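Wundis Compact Dishwasher - Set-Up Guide
Section 4: Water Softener, First Fill and First Wash

4.1 Before you begin

Complete Section 3 (Leveling and Hose Connections) before starting this section. The machine must be level and the drain hose must be clipped in place. The water supply valve stays closed until step 4 of part 4.3.

You will need:
- Dishwasher salt, coarse grade
- The filling funnel from the accessory bag
- A measuring jug marked in milliliters
- The hardness test strip from the accessory bag
- A dry cloth

CAUTION: Do not use table salt, sea salt or rock salt. Fine grains pack together in the reservoir and block the brine valve. Damage caused by the wrong salt is not covered by the warranty.

4.2 Setting the water hardness

The softener is set at the factory to level 3. The setting must match the water supply. A setting that is too low leaves white film on cups and bowls. A setting that is too high wastes salt and can cloud glassware over time.

1. Run the cold tap for one minute.
2. Dip the test strip in a glass of tap water for one second and shake off the excess.
3. Wait one minute, then compare the strip with the color chart on the inside back cover.
4. Switch the machine on. Hold the Program button for six seconds until the display shows H3.
5. Press Program to step through levels H0 to H6. The display returns to H0 after H6.
6. Press Start to store the level. The machine beeps once.

NOTE: If no button is pressed for 26 seconds, the display switches off and the new level is not stored. Repeat from step 4.

At H0 the softener is off. Salt is not needed and the salt lamp stays dark.
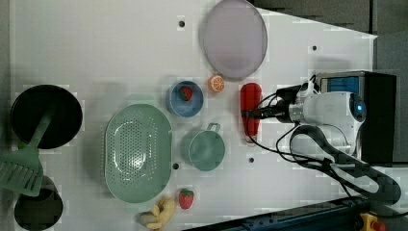

Levels H1 and H2 suit most supplies fed from surface water. Well water often needs H4 or higher - test it again after a long dry period, as the hardness can change with the season. If the home has a central softener, test the water after it has passed through that unit and set the machine to match the result.

4.3 Filling the salt reservoir

The reservoir is in the floor of the tub, on the left side. It is filled with water once only, at first use.

1. Remove the lower rack.
2. Turn the reservoir cap counterclockwise and lift it off.
3. Pour in 500 ml of tap water.
4. Open the water supply valve and check both hose connections for drips.
5. Fit the funnel and add salt until the reservoir is almost full. Some water will spill into the tub. This is normal.
6. Stir the salt with the handle of a spoon to release trapped air, then top up if needed.
7. Wipe all salt from the threads and the seal.
8. Replace the cap and turn it clockwise until it stops. Do not use a tool.
9. Refit the lower rack and run the Rinse program straight away, with the machine empty.

CAUTION: Salt left on the tub floor will pit the steel. Do not leave the machine standing overnight between steps 8 and 9.

NOTE: The salt lamp can stay lit for up to six cycles after filling. It goes out when the brine has reached full strength.

4.4 Rinse aid

1. Press the tab on the dispenser lid and raise it.
2. Pour rinse aid up to the MAX line. Do not overfill.
3. Wipe up any spill with the dry cloth. Spilled rinse aid causes foam.
4. Close the lid until it clicks.

The dose dial is under the lid and is set to 2. Raise it by one if dishes come out with water spots. Lower it by one if they come out with streaks or a bluish film.

4.5 Loading plastic items

Plastic holds less heat than china and dries more slowly. Check each item for a dishwasher-safe mark before loading.

- Place plastic bowls and cups in the upper rack only, open side down.
- Stand colanders on edge between the fixed tines so that both spray arms can reach the holes.
- Secure light items under the fold-down clip. A loose cup can turn over and fill with water.
- Keep thin lids away from the heating element at the rear of the tub.
- Turn both spray arms by hand before closing the door. They must not touch any item. 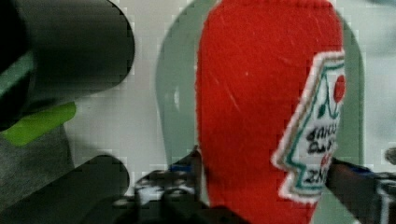 Can the Intensive program be used for plastic?
Use the Normal program instead unless every item is marked safe to 80 °C, the highest temperature Intensive reaches during the final rinse.

4.6 First wash

1. Load the racks and place one detergent tablet in the main compartment.
2. Close the door until the latch engages.
3. Select Normal and press Start.
4. When the cycle ends, open the door slightly and leave it for a few minutes. Steam will escape - keep hands and face clear of the gap.
5. Unload the lower rack first, so that drips from above do not land on dry dishes.
6. Lift out the filter and rinse it under the tap.

If the display shows E1, the water supply valve is closed or the inlet hose is kinked. If it shows E4, switch off at the outlet, close the valve and see Section 7.

Shared 26 times | 6 comments

Related guides
Wundis Compact - Section 3: Leveling and Hose Connections
Wundis Compact - Section 7: Fault Codes
Letetti Countertop Oven - Quick Start
Hovico Inlet Hose Kit - Fitting Sheet
Damgaard Under-Sink Filter - Cartridge Replacement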